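From the workshop bench

Well, the winter tune-up rush has arrived and my fingernails may never be clean again. Thanks to everyone who booked in early, and a special cheer for Ghizlane Gaber, who rode her old Trusia tourer in through sideways rain and still had a smile on her face when she got here (the bike, less so).

The thing I keep getting asked about this month is chains. When do I change it, how do I know, and can I just leave it until it snaps? Please don't leave it until it snaps! A worn chain chews through your cassette, and then you're paying for both. I had a Golska commuter on the stand last week with a chain so stretched that the rear sprockets looked like little shark fins. The owner thought the gears needed a tweak. We ended up fitting a chain, a cassette and a new inner cable, and it rides beautifully now, but he could have got away with a much smaller bill back in January.

If you ride most days, drop in every couple of months and I'll put the gauge on it. It takes less than a minute and I won't charge you for it. You can buy your own gauge for $19 if you'd rather do it at home, and I'm happy to show you how to read it.
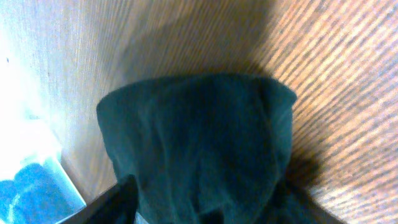
Then there's lube. I know the wet stuff feels right at this time of year, and it is, but people drown their chains in it. One small drop on each roller, spin the pedals backwards for a bit, then wipe off everything you can see with an old rag. Wipe it again after your next ride. If your calf has a black stripe on it, you used too much — mine did for years, so no judgement from me.

A few shop bits before I get back to it. The Nasr hybrids have landed in all sizes, at $1,290 with mudguards fitted, and the grey is much nicer in person than it looked in the catalogue. A standard service is still $66 and we're turning them around in about three days. The easy Lalholm loop ride is on again too, 53 kilometres with a bakery stop at the halfway point, and we wait for everybody at the top of the hills. Bring a spare tube and some lights, and let me know at the counter if you're coming so I can warn the bakery.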